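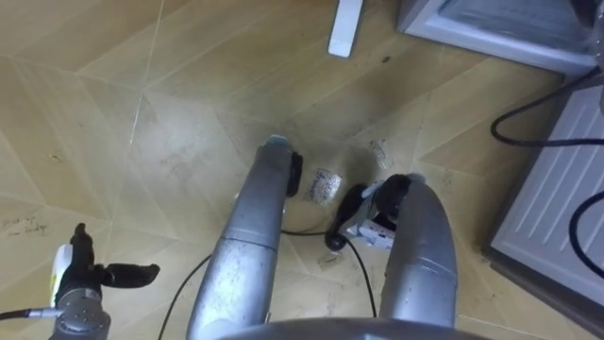
Wood-grain tile in pale tan, diagonal sections with thin light seams. Scuffs, dust and all!

About Gamine Floors

We love hard floors, and wood-grain tile most of all. Gamine started when Raed Zein retiled his mum's laundry over a long October weekend, got hooked, and spent the next year tiling for anyone in the family who'd have him (his sister's hallway got done twice - she's very patient). These days there are 21 of us, and we lay, clean, repair and re-grout floors in homes, shops, clinics and workshops.

Wood-grain patterns are our favourite thing to talk about. You get the warm colour of timber with a surface you can mop, and once the pieces run at an angle the whole room changes! Diagonal and chevron-style layouts take longer to set out, so we always do a dry run first and walk around it with you before anything is fixed down.

We're just as keen on floors that have had a few years of hard use. Grey smudges, a patch of grime in the middle of the room where everyone works, odd pen marks nobody owns up to - bring it on. Most jobs start with a proper sweep and a bucket of warm water, and we'll tell you if that's all you need.

Our showroom in the old Wullex building has 300 sample boards, from pale tans and beiges through to deep charcoal. Pick them up, stand on them, spill your coffee on one. You can borrow 2 at a time and live with them at home for a while, which we really recommend, as colours look quite different in your own light.

We share the building with Liyanage Joinery, who make the skirting and door trims we fit, and it's lovely to be able to wander across the yard and sort out a tricky edge together.

Drop in any time the roller door is up, or send us a photo of your floor. We like the scruffy ones!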